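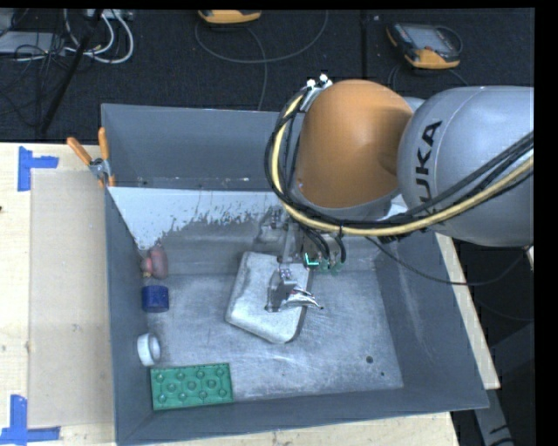

The arm over the gray bin, with the hoses going around the orange joint.

I promised in my last post that I will write about the hoses, so now I write about the hoses. If you came for the software part, you must wait for the next one.

Our cell at Bistanness is small. One KUKA arm, one table, one metal bin, and a gripper which picks mixed things out of the bin and puts them back. I look after it together with my other duties, so most of the work is done early, before 7 in the morning, when the building is quiet and I can hear an air leak. I recommend this to everyone. A small leak at a fitting is impossible to find when the compressor of the neighbors is running.

The hose bundle is what fails first. In our cell the black lines and the thicker yellowish one travel together, under the joint and then up around it. When the wrist turns far to one side, the loop becomes tight, and when it turns back, the loop hangs down and can touch the wall of the bin. For a long time I had the loop too short. I thought short is tidy. In September I found a crack in the outer skin of one line, exactly at the place where it bends most, and I had to change the whole length. The new one I cut 32 centimeters longer than the old one, then I moved the arm by hand, in slow mode, through every pose we use for picking. I watched only the hoses and did not look at the screen.

I was too generous. The loop caught on the rim at two poses, so I took back 6 centimeters and repeated everything. Now it is good. If you do the same work, please cut last. Fix the bundle with loose ties first, move the arm, mark the place with tape, and only then take the knife.

The gripper comes off once a month. I clean the fingers with a cloth and alcohol and look at the tips. Ours are pointed and a little bent, and they suffer when the arm goes too deep and meets the floor of the bin. You can see from the scratches in the metal that this floor has a long history. I check the screws of the fingers with the small torque key, and I put a line of paint marker over each screw head – if the line is broken next month, the screw has moved.

Next is the bin. It must stand always in the same place, or the pick heights are wrong on one side. We hold the rim with a spring clamp at the back corner, and I have blue tape on the flat panel beside the bin for orientation. Tape is cheap and I replace it when the corners begin to roll up. My colleague from Vullevow, who visited us to see the cell, wanted to sell me steel stops with screws. Perhaps one day. For now the clamp holds well and I can take the bin away in a few seconds when I want to wipe the table.

For the test after service I do not use anything special. I put a few things with different shapes in the bin, mostly along one side, and one larger gray piece near the middle. The large one is the hard case because its corners are round and the fingers like to slide on it. I run 87 picks at low speed and write down each one that is dropped. After the last service there were 7, and all of them were the large piece. I will make the closing force a little higher and try again.

One thing I still have to improve is the cables behind the table. The controllers lie on the floor with their wires, and every time I walk there I lift my feet like a stork. I ordered two hooks and a cable channel from Escobedo. When they arrive I will mount them and write how it went, together with the part about the software, which is already half finished.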